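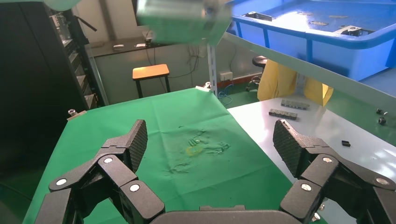
About Brotov

Brotov writes planning and perception software for robot arms that pick parts out of bins and put them down somewhere useful. We don't build arms. We don't sell "intelligence" either, and we get a little itchy when a customer's slide deck says we do.

What we make

Pimimel is our grasp planner. It takes a view from the wrist, proposes places for two fingers to close, and throws most of them away. Throwing them away is the part we charge for.

Modise is the logging tool. It keeps every plan next to what the arm did, including the plans that were rejected. We wrote it after losing most of a March to a bug that only showed up in runs we hadn't saved.

How we test

Our bench in Hostville has a green cloth with a stain on it, a blue bin and a few metal parts. Wrinkled fabric and plain gray metal are harder on a depth estimate than most demo videos let on. A release has to get through 200 picks with no one touching the setup. The last one took 302 attempts to get there, and we put that number in the release notes.

What we won't promise

We won't quote a success rate for parts we haven't seen. Send us 60 of them and we'll run them — then we'll talk. If a fixed gripper and a simple jig would do the job, we'll say so, and we have lost work that way.

Who to write to

Charmaine Engelbrecht runs the planning group and answers technical mail herself. Please include your cycle time and a drawing of the part.

Page last changed September 2025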